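What I'd budget for a second pair of hand-held grippers

I have been putting off this post because it is mostly about money, and I don't enjoy writing about money. But the order has to go in before December, and writing the numbers out is how I find the mistakes in them.

The short version: I have 2567 dollars left for the year, and I need to decide whether that goes to a second pair of hand-held grippers or to keeping the first pair running and buying more storage. I want both. I can't have both at the quality I'd like.

The first pair came from Beltaleo. They are well made and the linkage has held up better than I expected. The arms are flat and simple, the pivots are lined, and I have had no slop in the joints that I could feel by hand. I've been using them for table setting and clearing, which means plates, bowls, cups and cutlery, recorded over and over with small changes in where things start.

What wears is the foam. I knew this going in and still budgeted for it badly. I bought one bag of spare pads with the grippers and assumed it would last the year. Pads on the narrow fingers go first. They take the edge load whenever you pick up something thin and heavy, and a dinner plate is both. The wide pads last longer, but then you end up with a fresh pad facing an old one, and the grip feels different from one session to the next.

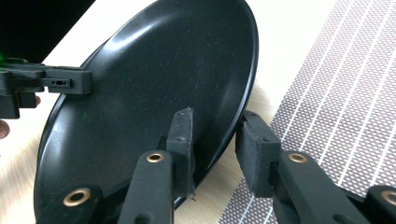
Large plates are also the reason I stopped trying to do everything one-handed. A small saucer is fine with one gripper. With a big stoneware plate you want the second hand there to steady the rim, or it swings as soon as you tilt it. So when I say a pair, I mean a pair. Buying one gripper at a time to spread the cost would not help me. One spare would only cover a breakdown.

I asked for prices from two places. Beltaleo quoted the same model as before, with a lead time of 4 weeks. Linico has a newer design that is lighter and takes a different pad, screwed on from the side. I like the lighter weight a lot, especially late on a Friday when my wrists are tired. I don't like that none of my existing spares would fit it.

That is the part I would tell anyone planning a purchase like this to look at first. The price of the gripper is one line. The rest of my list looks like this:

Pads, in packs of 100. It sounds like too many until you work out that each pair has four fingers, and that I now change the pads on all of them together. I used to replace them one at a time when they looked bad. Changing them as a set costs more and saves me a lot of sorting afterward.

Screws. The small ones that hold the pads. I lose them in the carpet. Buy a box.

Charging and cables. Two pairs means double the charging, and my desk already has one power strip too many on it.

Storage. Each session fills more space than I guess, every time. I have a drive from Hollenstein that has been reliable, and I would buy the same one again in the bigger size.

Props. I didn't have a line for this last year and should have. Placemats, plates in a few colors, a couple of things with awkward handles. Dark matte plates on a pale table are useful to have alongside the usual white ones, and secondhand shops are good for this. You don't need matching sets.

A workbench would be nice. Vonitz makes one at the right height with a plain top, and I keep opening the page and closing it again. The dining table is free and it is already the thing I want to record on, so the bench is off the list until next year.

With all of that added up, the Beltaleo pair fits and the Linico pair doesn't, once I count a full stock of new pads. If I were starting from nothing I might go the other way. I am going to ask Linico whether they sell an adapter plate for the older pads, and if the answer is no, the Beltaleo order goes in.

I also want to keep a small amount back for repairs. I spent everything last year and then had to wait 2 months to replace a cable.

If you have run the lighter Linico model for long sessions, leave a comment. I'd mainly like to know how the side screws hold up after a lot of pad changes, and whether the threads strip.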